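I have lived in my flat for 18 years and I still say sorry to the bathroom door. It opens inwards, like most of its kind, and takes up exactly the space a person needs in order to close it.

Architects will talk for 40 minutes about light. Ask one which way a door should swing and you get the look a waiter gives you when you want ketchup. My friend Delia Dobre hung hers to open outwards, into the hall, and guests treat it as a political statement.

I would settle for a sliding one. My landlord says they rattle. So does he, most Mondays, when the rent is late.
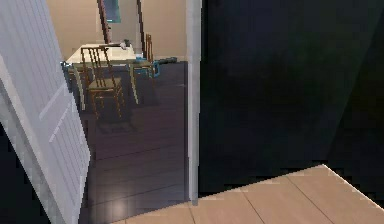
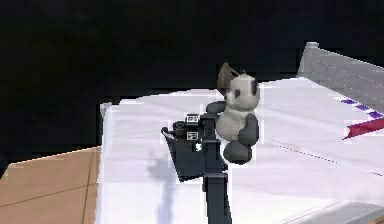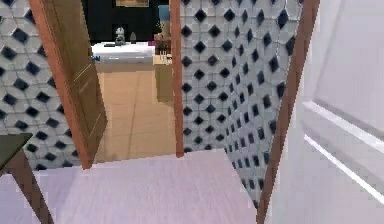

First and last of the three: a panelled door standing open, and a doorway between tiled walls.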